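Visit to the Raltent Packaging Plant
5 January 2023

Members of the regional purchasing group were received at the Raltent carton plant in November for a half-day visit. The group was met by Smaranda Ursu, head of customer relations, and had 30 places, all of which were filled.

The program opened with a short presentation on the history of the site. Raltent began with a single cutting press and now supplies folding cartons and shallow display trays to retailers across the state, among them Sokusport and the stationery chain Wogan. The present hall was opened after the move from the old riverside building, and the offices are still being fitted out.

Visitors were then taken through the board store, where sheets rest for two days before printing. Ms. Ursu explained that humidity is the main concern in winter - a sheet that has curled will jam the feeder and stop the line. The print room runs two shifts. A change of color takes 40 minutes, and the planners therefore group orders by ink wherever delivery dates allow.

The die-cutting section drew the most questions. The newest press, a Nosora, handles 60 sheets a minute and was running an order of 2000 trays during the visit. Several members asked about smaller runs, and were told that the plant accepts these on request, at a higher unit price.

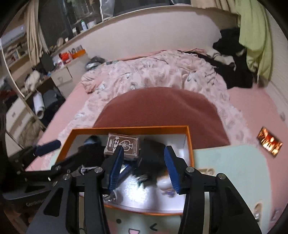

Lunch was served in the staff dining room, followed by a discussion of lead times and recycled content. Members who requested sample sheets will receive them by mail. The group thanks Raltent for its hospitality and for the time given by the shift supervisors. Requests to join the next visit should be sent to the group office in writing.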